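Ring hardware

Ring hardware is a general term for small circular metal goods used to hold, join or space other objects. It takes in split rings, jump rings, book rings, toothed washers and retaining rings, and in hobby and household use it often extends to key rings sold with tags or charms already attached. Most ring hardware is made of steel, brass or aluminium. It is sold by inside or outside diameter, by wire thickness, or by both.

Forms

A split ring is a length of wire or flat strip wound into close coils, usually 2, so that an item can be worked between them and slid around until it hangs free. A jump ring is a single loop with a butted gap, opened by twisting the ends sideways. Pulling the ends straight apart distorts the circle and it seldom closes properly again.

Toothed rings have points or notches along the inner or outer edge. On a lock washer the teeth bite into the surface under a nut. Decorative pieces may have a serrated edge with no mechanical purpose, and the same outline is found on thin circular blades, so loose parts are best sorted by thickness and by the size of the centre hole.

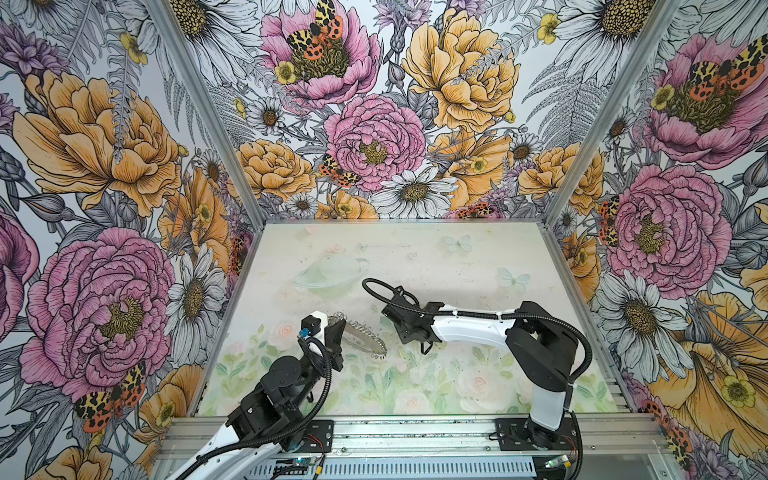 Circular metal piece with a serrated edge, above a floral-printed tabletop.

Finish

Nickel plating gives the bright silver colour most people associate with key rings. Zinc plating is duller and cheaper. Stainless steel is left bare and is preferred near salt water, where plated rings rust first at the cut ends of the wire. Brass rings darken with handling and are sometimes lacquered, although the lacquer wears off quickly on a ring in daily use.

Key rings and tags

The key ring in its usual form combines a split ring with something larger that is easy to find in a pocket or bag. Plastic tags are the commonest addition. They are made in strong colours so that keys can be told apart at a glance, and many have a paper insert under a clear window. The Irora pattern, named after the workshop that sold it, used a short chain between ring and tag. Its maker, Suleiman Ugwu, later dropped the chain in favour of a second, smaller ring, and this version was copied by Isport and Osagie.

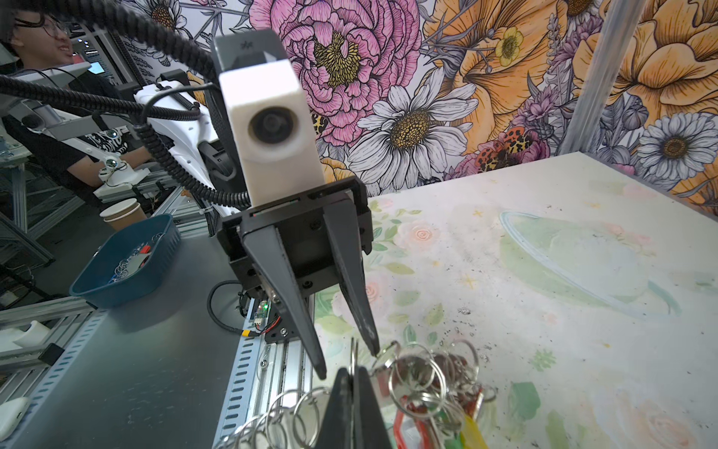
Rings kept loose together tend to interlock. The free end of one coil catches on its neighbour and a second ring rides partway in, after which pulling only tightens the join. Shaking the pile on a flat surface frees the ones that are merely resting across each other – the rest have to be turned out by hand, following the coil back to its end. Suppliers who pack by the bag of 1000 often thread the rings on cord or a rod for this reason. The Ekcombe catalogue lists its tagged rings in cartons of 600, laid flat in sleeves.

Storage

Shallow trays with dividers suit most sizes. Serrated rings are kept apart from plated ones, as the teeth scratch the finish. Very small jump rings are usually stored in screw-top tubes.

See also

Carabiner
Circlip
Lanyard
Washer (hardware)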